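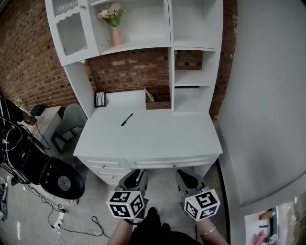 **jhair_m:** When the marker pose and the SLAM pose disagree, which one should the Kutix exporter keep?

**zmoroz:** Keep the SLAM pose for the head camera and the marker pose for the grippers, expressed relative to the head. Set `grip_source: tag` and leave `head_source` at its default.

**jhair_m:** Tried that. Gripper tracks look fine until the cube turns edge-on, then I get a 180-degree flip for a few frames. Episode 412 is the worst.

**nadiia_h:** Pose ambiguity on a single face. If only one tag is visible, the solver has two minima with nearly equal reprojection error. Take both solutions and pick the one closer to the previous orientation.

**zmoroz:** I'd drop those frames and interpolate. Picking the nearer one goes wrong if the previous frame was already flipped.

**nadiia_h:** Interpolating across a grasp flattens the approach. Our planner at Natcombe learnt to stop short of the drawer knob from data cleaned like that. Seed from the last frame with two faces visible and the flip can't carry over.

**zmoroz:** Fine for short gaps. Past 80 ms I still wouldn't trust it.

**jhair_m:** Are you both undistorting first? I was passing raw fisheye corners with a pinhole matrix.

**nadiia_h:** Fix that before anything else - near the edge of the lens the corners will be well off. Use the fisheye model, then solve on normalised points.

**jhair_m:** Rerun done. 329 flipped frames down to 119, no other change. Will try the two-face seed next.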